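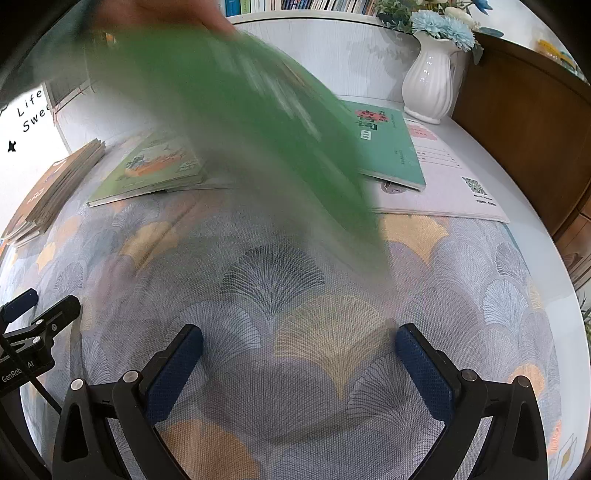
State panel advances contractor disclosure bill

April 25, 2022

The state House Oversight Committee voted to send a contractor disclosure bill to the full chamber after a hearing that ran well past its scheduled end and left several questions about last year's licensing system contract unanswered.

House Bill 1331 would require any company holding a state technology contract to report its subcontractors, its change orders and any contact with agency staff during the bidding period. The reports would be posted online within 10 business days. Current law asks only for the name of the main contractor and the total price, and the posting can lag by months.

The bill grew out of the state's agreement with Skundex, which was hired to replace the software used to issue professional licenses to nurses, electricians, barbers and others. The work was later split, with a second firm, Brimport, brought in to move old records into the new system. Lawmakers on the committee said they learned about Brimport's role from a budget footnote.

Much of the hearing was taken up with an internal review of the contract. The Department of Administration gave members a version running to 363 pages, with long sections blacked out. The department's director told the committee that the redactions covered security details and pricing that the vendors consider confidential. She said she could not discuss those sections in an open meeting and would not commit to a closed one until the department's lawyers had been consulted.

That answer did not sit well with either party. The committee's ranking minority member said the legislature pays for the system and should be able to read a review of it. The chairman, who supports the bill, said he agreed. He asked the director three times whether anyone outside the department had seen the full text before the committee received its copy. She said a draft had been shared with Skundex so that the company could correct factual errors. She did not know how many changes had been made as a result, and said she would find out.

A representative for Skundex read a short statement and took questions for less than half an hour. The company says it met the terms of its contract and that most of the delays came from changes the state asked for after work began. Brimport was invited to appear and sent a letter instead. The letter says the company supports "reasonable transparency" but believes the bidding contact rule is too broad and could cover routine technical questions.

The committee adopted two amendments. One sets a floor for the reporting rules, so that contracts under $700,000 are exempt. The other lets an agency hold back security information, but only if it files a written explanation with the state auditor. A third amendment, which would have applied the bill to contracts already signed, failed on a tie. Its sponsor said she plans to offer it again on the floor.

Supporters of the third amendment argued that without it, the bill would do nothing about the contract that prompted it. Opponents said changing the terms of signed agreements would invite lawsuits. The legislature's legal office has said the question is a close one – its memo to members stops short of a recommendation.

Public comment was limited to two minutes per speaker. Most of those who signed up were license holders who described long waits for renewals. A home health nurse from Treloar said she was out of work for five weeks while her renewal was listed as pending, and that she was given different explanations each time she called. The department says the backlog has been reduced to about 700 applications and should be cleared by September.

Cornitis, a trade group for state technology vendors, opposes the bill in its present form. Its written testimony says small firms would have trouble meeting the posting deadline and asks for a longer one. The chairman said he was open to that change but wanted to see it in writing before the floor debate.

The director has been asked to return with a list of the redactions and the legal basis for each. No date has been set for that meeting. The bill goes next to the Rules Committee, which decides when it will be heard by the full House. A similar measure in the Senate has been introduced but has not been assigned to a committee.

Written comments on the bill may be submitted through the legislature's website until the floor vote is scheduled. Comments should include the bill number and the sender's home district.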